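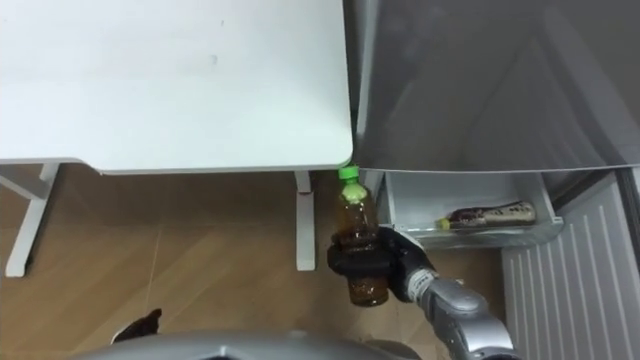
Grivel Street Break Room Refresh: Progress Report to the Bromitz Fund, June

Prepared by Chibuzor Amadi

Where we are

The room is open! When I wrote to you in the spring we had a bare floor, a fridge still in its wrapping and a lot of opinions about shelves. People are now eating lunch in there, and the night crew have started using it before their shift as well as in the middle of it. I've worked at Grivel Street long enough to remember everyone eating on the loading dock steps, so please forgive me if this report is a little cheerful in places.

Of the 7 items on the original work plan, 4 are finished, and I'd call the drinks storage very nearly there. That leaves 2 we haven't been able to close, and I've given them their own section further down.

The floor and the table

We went with the light brown wood-look floor in the end. Some of you will remember the gray sample I brought to the last meeting, and I still like it, but the brown is so much warmer next to all the white furniture. The planks run on a diagonal, which was the fitter's suggestion, and it makes a narrow room feel wider. It also sweeps up beautifully. Crumbs show, so people deal with them.

The white table sits beside the fridge. It came from the old training office, so it cost us nothing except the afternoon it took to get it down the stairs. There are a few faint gray marks on the top that I've tried on with every cleaner in the cupboard and I don't think they are coming out. I'm leaving it. The rounded corner has been a real blessing where people squeeze past with a tray, and having a surface right there to put things down on while the drawer is open has changed how the fridge gets used. Before, everything went on the floor or on top of the microwave.

The fridge

This was the biggest single purchase under the grant and I'm delighted with it. It has a glossy gray upper door and a white pull-out drawer underneath. We bought it from Ibrahim, the appliance store in Trustow, who took the packaging away and came back the following week to swap a shelf that had arrived with a chipped corner. They didn't charge for the second visit.

The glossy door does pick up fingerprints. A damp cloth followed by a dry one sorts it out, and I've added it to the end-of-day list.

I was unsure about the drawer when we ordered. I thought it was too shallow for anything useful and would fill up with forgotten sauce packets. I was wrong about that and I'm happy to say so in writing. It is now the bottled drinks drawer, and it's the part of the room I get the most comments on. Bottles go in on their sides with the labels facing up, so you can pull the drawer out and see what there is without moving anything. The main compartment is left free for people's lunches, which was the whole argument for buying a larger model.

What's going in the drawer

We started with whatever people brought in and have settled on a mix from there. Bottled tea is the clear favorite, with the darker fruity drinks next and plain water after that. Cap color has turned into a kind of shorthand. People ask for "a green" or "a yellow" and everyone knows which bottle they mean. I've started writing the restock list that way too.

The house rules as they stand, taped inside the supply closet door:

Sealed drinks only in the drawer. If you've opened it, put your initials on it and move it to the main compartment.
Lay bottles flat, caps toward the front left, so the drawer closes all the way.
Shared drinks have a green sticker on the bottom. Anything else belongs to a coworker.
If you take the last one, put a line on the restock sheet.
Keep the ridged panel at the bottom of the fridge clear. No bags, no boxes, no boots.

The caps rule looks fussy, I know. It came out of a week when the drawer kept stopping short of closed, and we tried a few arrangements before one stuck. I'd welcome a better idea if any of you have one.

How people are using it

We put a comment sheet on the wall as soon as the room opened and have had 55 entries on it so far, which is wonderful for a building where the suggestion box mostly collected gum wrappers. A good number of them are requests for particular drinks. Plenty just say thank you. One person wrote a whole paragraph about being able to have a cold tea at 3 a.m. and sit at a table while drinking it, and I've kept that page to show you when you visit.

There were complaints too and I want to pass them on. The hum of the fridge bothers people who like to nap in the chairs. The overhead light is uneven, so part of the floor is bright and the far side feels dim in the evening. A few of the day staff feel the night crew get through the shared drinks before morning, and looking at the restock sheet they may have a point! We've begun holding a portion back for the early shift, and the grumbling has calmed down.

Still to do

Lighting. The electrician has looked at the ceiling and wants to move a fitting toward the middle of the room. We are waiting for a date. I had hoped to have it done before this report.

Shelving on the long wall. The brackets that came don't match the boards that came. Both are good quality and I'd like to keep one or the other, so I'm going back to the supplier before I spend anything more. In the meantime the mugs live in a crate on the windowsill and they seem happy enough.

Money

We are within budget on every line. The free table helped, and so did the floor coming in under the quote. I'd like to ask whether the balance on the furniture line could be moved over to drinks restocking through the summer, when demand will go up. If you're comfortable with that, a short email is all I need. The receipts are in the folder I shared with the Bromitz office, in the same order as the work plan.

Next few weeks

Once the lighting is booked I'll set a day for the shelves, so the room only has to close once. I also want to get a divider for the drawer and try standing the smaller bottles along one side. Come and have lunch with us if you're anywhere near Trustow. The quiet time is just after 2 in the afternoon, and I'll make sure there's a green left.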